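Cheap Microcontroller Boards as Data Loggers: Do the Claims Hold Up?
Project report, Electronics Workshop II
Submitted 2/12/21

Every beginner board sold online is described as "compatible with thousands" of something. Our group wanted to know what that is worth when you have one board, one sensor and a deadline. We bought the Tunimo, a small board from Reris with a built-in temperature input, and tried to log the temperature of a storage closet in the Cárdenas building.

The product page promises setup in minutes. Ours took two lab sessions. The first went to a driver that would install on one laptop and not the other. The second went to Clerkia, the free logging program Reris recommends, which writes its files with the date and time in separate columns and no header row. None of this is hard to fix, but a beginner would not know it needed fixing.

Once it ran, we left the board logging for 75 hours and got 2,401 readings. The page says the board "never misses a sample." We found 181 gaps, most of them at night, and we still can't say whether the board, the cable or the laptop going to sleep was to blame. We changed the sleep settings too late to test that properly.

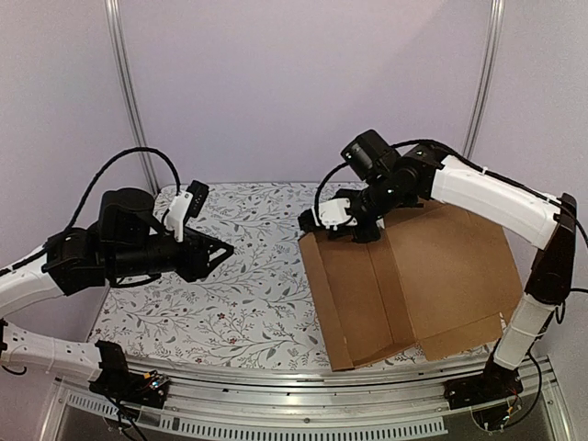
Our next complaint is with the word "accurate." The Tunimo was compared with a glass lab thermometer, and the two disagreed by 2 degrees for most of the run. The seller gives an accuracy figure without saying where the board was or what it was sitting on. Surroundings matter, and a brown cardboard box partly unfolded on a flowered sheet, with walls on three sides, is a different place to take a temperature than a bare shelf in a closet. We would like to see test conditions printed beside the number. We should have written ours down better as well, as we moved the thermometer once and did not note when.

The expansion pins were tried only briefly. A display worked right away. A memory card adapter did not, and we ran out of time to find out why.

Would we buy the board again? For blinking lights and learning to solder, yes. For a log that someone else has to rely on, we would want a second board running beside it first. The October group has asked for our files, and the raw Clerkia output is in the shared folder with the gaps left in.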